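A morning at Waaka, and the hose that stopped the picking

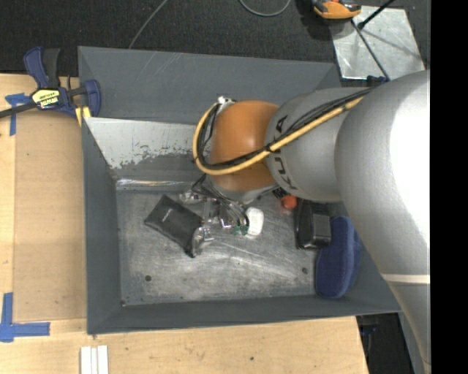
Filed under: Visits and open days

I had been promising Tegan Tuhiwai a visit to the Waaka picking workshop since June, and she was kind enough to put the kettle on before I had my coat off. My nephew Ashton McAlister came along too, being of an age when any machine bigger than a lawnmower is worth a long drive.

The cell we had come to see is called Fener. It is a big KUKA arm over an open metal bin, and its job is to lift out odds and ends of the sort people order through the post – pouches, small cases, a little ball that Ashton took a great liking to. The floor of the bin is scratched all over, and Tegan says she is rather fond of the marks, as you might be of an old kitchen table.

We were lucky, if that is the word, to hear about the fault while it was still fresh. The arm had made 842 picks over two days without any bother, and on the next one it stopped dead above the bin with a pressure warning. Bevan Sutcliffe, who looks after the maintenance side, went straight to the gripper, as most of us would. He changed the seals, cleaned everything he could reach and set it going again. It managed 170 more and stopped in just the same way.

The trouble was further up. A thick yellow hose follows the arm down and swings round the orange joint in a wide loop, with the black cables tied in alongside it. One tie had been pulled too tight, so each time the wrist turned right over, the hose pinched. Most picks never asked for that turn, and so the fault came and went as it pleased.

What worried Tegan more was the second stop. Someone (she was too nice to say who) had leaned over the bin to free a packet with the arm only paused. It didn't move, thank goodness, but a paused arm can start again, and she was quite stern with us about it. The rule now is that the power is locked off and the key is in your own pocket before a hand goes anywhere near. Bevan has written it out in large letters by the door, and he made Ashton read it aloud!

They have also given the loop more slack, and the hose gets looked over every 3000 picks, with a line in the book each time. I asked whether that was often enough and Bevan said to ask him again at Christmas.

We finished with cheese scones in the back office, and Ashton came home with a spare cable tie, which he has put on his bicycle.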